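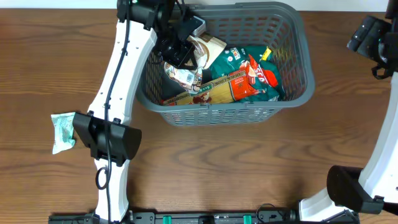
Second week of teaching the arms to handle a basket of groceries. A few notes for anyone trying the same at home or at work.

We do it all by remote control. You hold a small copy of the arm in each hand, and the real ones follow. No code while you're recording, just your hands and a foot pedal to start and stop.

Count so far is 284 runs. The plan says 500 by the end of August. I can get through 80 on a good day before my wrists complain.

Spaghetti is harder than it looks. Grab it near one end and the rest swings into everything else. I go for the middle now, even if I have to shift a bag first.

Soft, shiny bags are the other problem. The gripper closes and the plastic slides. Slower works better – come down, pause, close, pause, lift.

Fulvio Sartori did the first batch at our Mulcombe site and he drives much faster than I do. When we trained on both sets together the arms hesitated over the basket. We've agreed on one pace now.

I used to bin every run with a fumble in it. Now I keep the ones where I miss, back off and grab again. The arm needs to see how to recover. Dropped items still get binned.

Small packets next, starting from the bare table and going into the basket. My labelling is a bit behind so that might be an afternoon job.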